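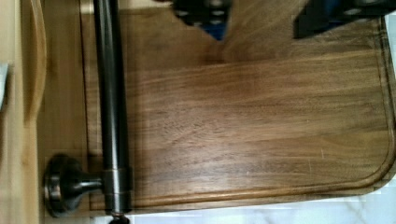

# Vadero Board Cell

The Vadero Board Cell handles, inspects and oils finished cutting boards and serving boards at the end of a woodshop line. One arm with a two-finger gripper does the lifting and turning. One operator runs the cell and makes the final call on every board it sets aside.

## Scope of work

- Picks single boards from a flat counter or infeed table
- Checks faces, rims and juice grooves for scratches and tear-out
- Turns boards for oiling on both faces
- Racks boards on edge for drying

The cell does not sand, rout or repair. Boards with a surface mark go to the hold rack with a printed tag giving the face and quadrant.

## Specifications

| Item | Value |
|---|---|
| Maximum board length | 800 mm |
| Maximum board weight | 4 kg |
| Cell footprint, length | 1,117 mm |
| Gripper | Two-finger, parallel, replaceable pads |
| Camera | Wrist-mounted, color |
| Supported woods | Walnut, maple, cherry, beech |

Walnut with strong light and dark streaking needs its own inspection profile. Under the standard profile, pale grain lines can be read as scratches. The Murnow profile editor is included and runs on the cell's own screen.

## Staffing and job changes

The Helbridge shop has run a Board Cell on its finishing line since March. Before installation, two people lifted, turned and oiled boards by hand for a full shift. One of those positions is now cell operator. The other moved to groove routing and hand repair.

Rafia Swati, finishing lead at Helbridge, lists the changes her crew noticed:

- Less wrist strain from turning heavy boards
- More time standing at a screen, which some of the crew dislike
- Fewer breaks in conversation with the sanding bench, as the operator now faces away from it
- Disputes over borderline marks settled at the hold rack, once per shift

The shop later moved the screen to the other side of the cell. The mounting arm for this is now a standard option.

Operators need two days of training. No programming is required for rectangular boards with rounded corners. Round and handled boards need a new grip recipe, which a trained operator can teach by hand guiding.

## Maintenance

Wipe finger pads at each shift change. Oil film on the pads reduces grip before it is visible. Replace pads in pairs. Clean the camera window with a dry cloth only.

## Ordering

Base cell: part 461. Pads, drying racks and the screen arm are ordered separately through Paracha. For site surveys and board samples, contact Adeel Tarar in applications.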